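Gistix Lagerforum > Verpackung & Material > Kartonqualität bei Mischpaletten

skavo_lager
Beiträge: 460
Wir stellen ab Januar von zweiwelliger auf einwellige Pappe um, Lieferant ist Skavonico. Stapelhöhe bleibt gleich, Bodenlage trägt im Mittel weniger als früher, weil die Sets kleiner werden. Frage: Reicht der BCT-Wert aus dem Datenblatt als Grundlage oder rechnet ihr mit Abschlag für Luftfeuchte? Artikelgruppe ist 3421, Kleinteile, kein Glas.

njoo
Datenblattwert nie direkt verwenden. Der gilt für Normklima und axiale Last ohne Überstand. Wir setzen Sicherheitsfaktor 2 an, im Sommer mehr.
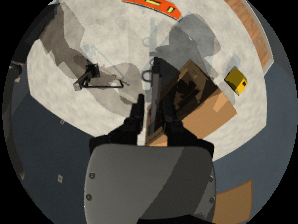
Brauner Karton auf der Tischfläche, Simulation

Andeveck_Tech
Faktor 2 halte ich bei Verbundstapelung für zu niedrig. Die Ecken liegen dann nicht übereinander, und gerade die Ecken tragen. Bei uns war der Verlust gegenüber Säulenstapelung deutlich - wir haben deshalb auf Säule plus Zwischenlage umgestellt.

njoo
Säule ohne Stretch kippt beim Bremsen. Mit Zwischenlage wird es besser, kostet aber Material. Bei Kleinteilen sehe ich den Bedarf nicht.

Soon-im Gil
Beide Angaben sind ohne Lagerdauer wenig wert. Pappe kriecht unter Dauerlast. Ein Stapel, der zwei Tage hält, kann nach mehreren Wochen nachgeben. @skavo_lager: Wie lange stehen die Paletten?

skavo_lager
Zwei Wochen, unbeheizte Halle. Verbund, gestretcht.

Soon-im Gil
Dann Faktor 3 und Feuchte mitschreiben. Probestapel vor der Umstellung aufbauen, Bodenlage nach Ablauf auf Beulen prüfen.

njoo
Faktor 3 ist für die Ware überzogen. Probestapel ja.

skavo_lager
Baue einen auf und trage die Werte hier nach.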